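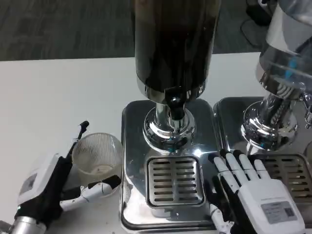

Home Workshops Projects Help Members

Steadying a ribbed cup under a dispenser spout with two robot hands

Lorcan Keane
Misinitz Shared Workshop

Members of our workshop are building a two-handed serving station as a shared project. The control program, Plurkmont, places a cup on the slotted tray and keeps one hand near it during the pour. In 44 of 100 trials the cup moved when the thumb made contact. Contact is accepted after a delay of 300 milliseconds. We should be grateful for advice on whether the thumb ought to touch the cup at all, and on where the second hand should wait. Replacement of the hands is outside our budget.

Share (6) Comments (3)

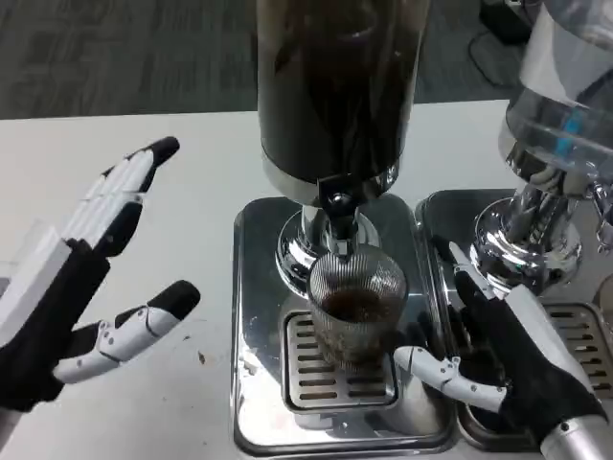
Reply from Grernulis

The thumb should approach slowly and at a low point on the cup. Members are advised to shorten the delay before altering anything else. At 300 milliseconds the joint continues to push after contact has been made, and a light cup will slide on a metal grate. The waiting position of the second hand should be stored as a fixed pose, clear of both trays.

Share (2)

Reply from Hennessy

We had the same trouble and put a rubber mat down. Please check that it does not block the slots.

Share (0) 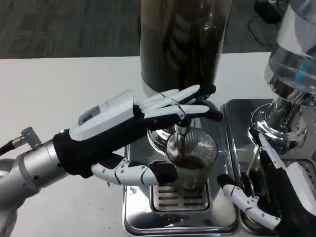

Reply from Plurkmont Users' Group

Finger height deserves as much attention as thumb force. A hand that closes fully around the cup leaves little room for the spout, and any correction during the pour may strike it. The arrangement with the fingers extended over the top of the glass and the black thumb tip against its lower side, while the coffee runs in, is acceptable provided that the wrist is locked until the flow has stopped. The release should then begin with the thumb.

Share (4) Comments (1)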